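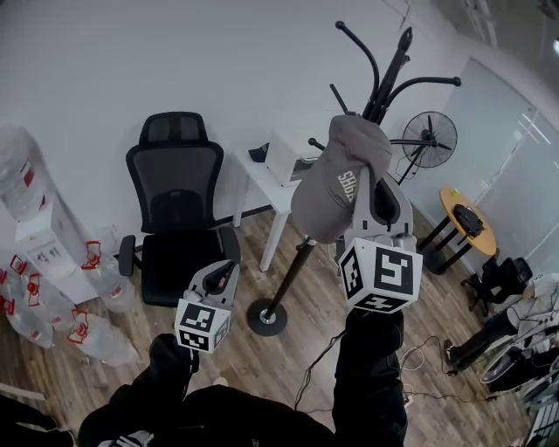
Figure 1. A grey cap at the top of the coat rack.

Home | Projects | Sport | Reports | Contact

Supporting the Away Side: A Season with Aradbridge Ladies

When I chose my project I wanted to find out why people travel to away football matches, when the home ones are so much easier to get to. I have followed Aradbridge since I was small, so I knew a few faces already, and everybody was very kind about my clipboard! I handed out 100 question sheets, starting in October, mostly on the coach to Wukine and in the tea queue at Prukel.

The answer I heard most was company. People like the long ride, the singing and the flask of soup going up and down the aisle, and plenty of them said the result mattered less than I had expected (though the 2-2 draw at Vida, with the equaliser coming so late, was mentioned again and again). Cost was the main grumble, and 12 people wrote that they would come more often if the coach were cheaper.

If I did it again I would ask the younger fans separately, as they tended to copy whatever their parents had put.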